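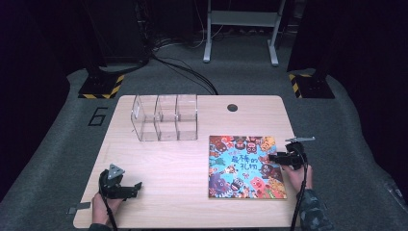

I started Cullato because my own kitchen table was buried in picture books. My kids were small, we had two languages going in the house, and every flat surface had a pile on it that slid to the floor if you breathed near it. So I got a bit obsessed with putting books away (my family would use a stronger word!). These days Cullato is a little reading room and lending library in Castmont, with a home tidying service on the side, and our favorite piece of equipment is still the clear acrylic organizer, the kind with three open compartments in a row. Kids can see straight through the walls, so they know where a book is and they know where it goes back. We tried baskets first. Baskets are where picture books go to get bent.

We opened with 441 books, most of them mine, and a rug I bought from a neighbor. We're now at a little over 2,000, in Chinese and English, and 700 of those are out in people's homes at any given time, which I love, because a book on our shelf isn't being read by anybody. The Chinese picture books are the heart of the place. A lot of our families drive in from McAlister for them, and plenty of those families don't speak any Chinese at home at all. The kids pick by the cover and the grown-ups catch up later.

I should say what we do all day. Mornings are for the under-fives, who pull everything out. Then we have lunch, and then comes what we call the put-back hour, which started as a chore and has become the thing kids ask for. Everybody takes a book, finds its spot and slides it in spine first - no, spine out, I still say it wrong after all these years - and then goes back for another. We don't use stickers or prizes. They like doing it. A four-year-old with a big square book and a slot that's just the right size is a very serious person. 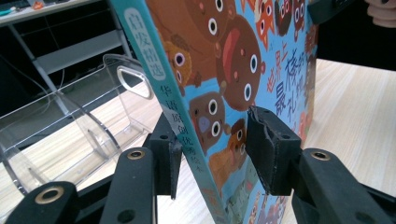
Why do you store some books standing up and others flat?
Thick books with a sturdy spine stand up, because that's the quickest way for a child to find one and the pages stay straight. Very thin ones and very floppy ones lie flat in a short stack, or they slump over and curl. Oversized books go flat too if the compartment is too shallow to hold them up.

That's the question I get most on home visits, so there you go, a free consultation! The visits themselves are simple. I come over, we sit on the floor and go through what you've got, and we work out which books your kid is reading this month. Those go out where small hands can reach. Everything else goes in a closet until you swap. I usually suggest 19 books out at once for a family with two kids, and people always tell me it's too few, and then they write to me a couple of weeks later to say the bedtime arguments have gotten shorter.

The funny books should always be in the bunch that stays out. I feel strongly about this. Parents tend to put the calm, pretty ones at the front and hide the loud ones, and I get it, you've read the loud one every night since October. Leave it out anyway.
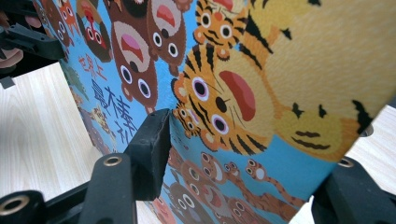

It's the one they'll carry over to you on their own, and it's the one they'll learn to put away first, since they want to be able to find it again tomorrow.

We moved into our current room on Kulberg Street when the old one got too small for strollers. There's parking in back and a ramp by the side door. Come by any morning we're open, or stay for the put-back hour if your kid is the sort who likes a job. Library cards are free for Castmont families, and if a book comes home with you and gets a torn page, please just bring it back and tell us. We have a lot of tape.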